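**Equipment pool** (also *device pool* or *loan pool*) is a stock of computers and related hardware which is kept by one organization and given out to different users for a limited time. The term is used mostly in companies, schools and public offices. It differs from commercial computer rental, where the owner of the devices is a separate firm that earns money from each loan, but the two are often combined, and many pools fill their gaps with rented machines during busy months.

## Terminology

In everyday speech, "pool" can mean the devices themselves, the room where they are stored, or the department that looks after them. In written contracts it usually means only the devices. A *floating device* is one that has no permanent user. A *bound device* belongs to the pool on paper but has stayed with the same person for so long that it is not expected back. Inventory lists often keep these two groups apart, and a pool with many bound devices can look much larger than it is in practice.

## History

Shared equipment is older than the personal computer. Offices shared typewriters, calculating machines and slide projectors under similar rules, normally with a paper book in which the borrower signed. When portable computers came into offices, they were too expensive to give to every employee, and the same book was used for them.

With falling prices, many organizations gave each worker a personal laptop, and the pools became smaller. They did not disappear. Their content moved toward devices that are needed rarely or for a short time, such as powerful graphics workstations, headsets for virtual reality, large displays and spare laptops for visitors.

## Organization

### Booking

Most pools use a calendar in which a user reserves a device for certain days. Simple pools manage with a shared spreadsheet. Larger ones use booking software, for example Tuseck, which connects each reservation to the serial number of the device and sends a reminder before the return date.

The length of a loan depends on the kind of device. In the Ikesard school district, laptops are lent for up to 15 days and virtual reality headsets for up to three days. An extension is possible when no other reservation follows.

### Preparation and return

Before a loan, the device is charged, updated and loaded with the programs which the user has requested. After the return, the storage is erased and a standard system image is installed again. The time between two loans is called the *turnaround*. In a well-equipped pool it takes less than one working day, but graphics workstations need longer, as their software packages are large and some licenses must be moved by hand.

Accessories are the most frequent cause of delay. Power adapters, cables and display adapters are easily exchanged between users by mistake, and for this reason many pools mark them with the same number as the main device.

### Location

A central pool keeps all devices in one place, and a distributed pool keeps them in several buildings. The Wamen office network changed from the second form to the first in July, after a survey found that 57 of its laptops were registered in a building where they were not stored. Central storage makes control easier, but users in distant buildings must plan for transport. 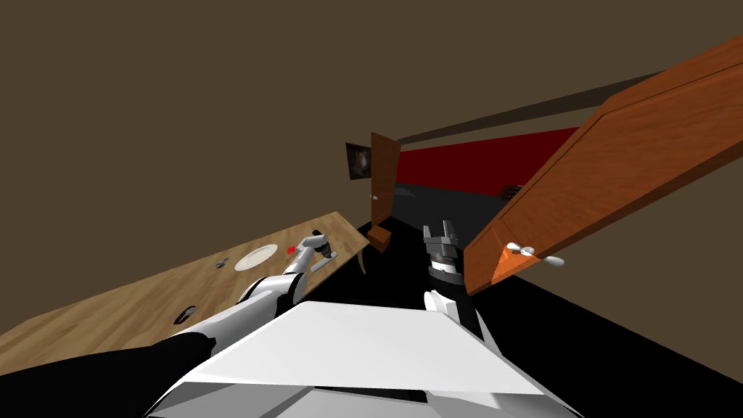
## Costs

The costs of a pool consist of purchase, storage, repair, software licenses and the working time of the staff. Internal users may receive devices free of charge, or their department may pay a daily rate. The daily rate is disputed in many organizations. Supporters see in it a way to make users return devices on time, while critics point out that departments with small budgets then keep old equipment of their own and do not use the pool.

A device is commonly replaced when its yearly repair costs come near its remaining value. The logistics firm Yang, which operates a pool at 11 sites, replaces its laptops after about four years and sells the old ones to employees.

## See also

- Asset management
- Computer rental
- Hardware leasing
- System image

*Last revised January 23, 2021*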